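保育室・家庭のおもちゃ収納と衛生管理の実務メモ
最終更新 2023年4月

0歳から就学前までの子どもがいる部屋で、おもちゃの収納と洗浄を続けるための手順をまとめる。小規模保育室での運用が基になっているが、家庭でもほぼそのまま使える。薬剤の濃度は製品ごとに違うため、必ず容器の表示を優先すること。

1. 分類は素材で行う

種類別（車、人形、積み木）に分けると遊ぶ側には分かりやすいが、洗う側の手間が増える。同じ箱の中に布と樹脂と木が混在し、毎回仕分けが発生するためである。当室では次の区分にしている。

・樹脂、シリコーン（丸洗い可）
・木製（水拭き可、浸け置き不可）
・布、ぬいぐるみ（洗濯機）
・紙、絵本（乾拭きのみ）
・電池を使うもの（表面の拭き取りのみ）

電池式は別の箱にする。混ぜておくと、浸け置きの際に一緒に沈める事故が起きる。ふたのねじが緩んでいないかは、拭き取りのついでに指で確かめる。

2. 容器の選び方

ふたのない浅めの箱が基本になる。子どもが自分で中を確認でき、片付けの動作が「入れる」だけで済む。ふた付きは季節物や予備の保管に回す。

深さは、底にあるものへ子どもの手が届く程度に抑える。深い箱は中身をすべて床に出さないと目的の物が取れず、片付けの量が増える。縁は指の腹で一周なぞり、バリや欠けがあれば使わない。紙やすりで落とす方法もあるが、削った面は汚れが残りやすいので、口に入れる年齢の部屋では交換を勧める。

容器の色は一区分につき一色とし、ラベルは絵と文字を併記する。ラベルは正面と内側の二か所に貼る。正面だけだと、棚から出して床に置いたときに向きが変わって読めない。Holis の耐水ラベルを使っているが、水に浸けてもはがれないものなら何でもよい。 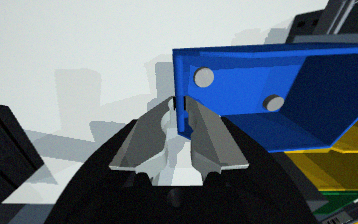 青い箱の側面をつかむグリッパー（CG）

箱を動かすときは両手で底を支える。側面が薄い箱は、縁の一点だけを持って引くと口がゆがみ、繰り返すうちに白化や亀裂が出る。白い筋が見えた箱は下ろして、屋外用の砂遊び道具入れなどに転用する。

3. 棚の高さと重さ

床に近い段から順に、重いもの、毎日使うもの、軽いもの、大人だけが触るものとする。積み木の箱は見た目より重い。当室の基準は一箱5キロまでで、超える場合は二箱に分ける。

棚は壁に固定する。突っ張り式だけに頼らず、下地のある位置でL字金具を併用する。賃貸でねじが打てない場合は、背の低い棚を横に並べ、上に物を載せない。キャスター付きの棚は、使用中は必ず全輪をロックする。ロックが片側だけの製品は、回転して指を挟むことがあるため採用していない。

4. 洗浄の手順（樹脂）

（1）目に見える汚れをぬるま湯で流す。汚れが残ったままでは消毒剤の効きが落ちる。
（2）中性洗剤とスポンジで洗う。溝は毛先の柔らかい歯ブラシを使う。
（3）流水で十分にすすぐ。
（4）必要なものだけ消毒する。次亜塩素酸ナトリウムを使う場合は、製品表示に従って希釈し、換気をする。酸性の洗剤とは絶対に混ぜない。
（5）再度すすぎ、網の上で乾かす。

中空の人形や水遊び用の玩具は内部に水が残る。穴を下に向け、ときどき振って抜く。内側に黒い点が出たものは洗っても落ちきらないので廃棄する。

希釈液は作り置きをしない。使い終えたら流し、容器も洗う。飲料のペットボトルで希釈液を作る方法が紹介されることがあるが、誤飲の危険があるため、子どものいる部屋では専用の計量容器を使う。

5. 木製品と布

木製は固く絞った布で拭き、風の通る日陰に置く。直射日光では反りや割れが出る。塗装がはがれた箇所は、口に入れる年齢の子には使わせない。ささくれは目の細かい紙やすりで処理し、粉を拭き取ってから戻す。

布は洗濯ネットに入れ、洗濯表示の上限温度を守る。ぬいぐるみは中綿の乾燥に時間がかかる。表面が乾いていても、強く握って冷たく感じるうちは戻さない。目や鼻の部品は、乾いた後に引っ張って緩みを調べる。

6. 頻度

口に入れるもの：使用した日ごと
樹脂の共用玩具：週1回、汚れたときは随時
木製：週1回の拭き取り
布：2週に1回
収納箱の内側：月1回

箱の内側は見落としやすい。中身だけを洗って汚れた箱に戻すと、底にたまった砂や髪の毛がまた付く。角は綿棒よりも、割り箸に布を巻いたもののほうが力が入る。箱も網の上に伏せて乾かし、重ねるのは完全に乾いてからにする。

7. 点数の管理

Casstead の部屋で2月に棚卸しをしたところ、玩具は388点あった。このうち破損や部品不足で処分したものが103点である。残りもすべては出さず、常時出しておくのは8箱とし、あとは保管して月ごとに入れ替えている。出す量が減ると片付けの時間も短くなる。

入れ替えのときに次の点を見る。

・部品の欠け、緩み
・磁石やボタン電池の露出
・ひもの長さ、ほつれ
・対象年齢の表示と在室児の年齢の一致

磁石または電池が露出したものは修理せず、その場で使用を止める。ほかは接着剤で直せる場合もあるが、接着箇所は再び外れる前提で、低年齢の部屋には戻さない。

8. 記録

記録は紙一枚で足りる。日付、区分、実施内容、担当者の印の四列だけにする。項目を増やすと記入漏れが増える。Bamdale の部屋では玩具ごとの点検票を試したが、記入が続かず、箱単位に戻した。箱の番号をラベルの隅に書いておけば、票との照合はそれで済む。

9. 補足

アルコールは一部の樹脂を曇らせたり割れやすくしたりする。透明な部品には、目立たない箇所で試してから使う。食器乾燥機を流用する場合は、耐熱温度の表示がないものを入れない。

落とし物の部品は、小さなふた付き容器に集めて大人用の棚に置き、入れ替えの日に照合する。持ち主の玩具が見つからないまま次の入れ替えを迎えた部品は処分する。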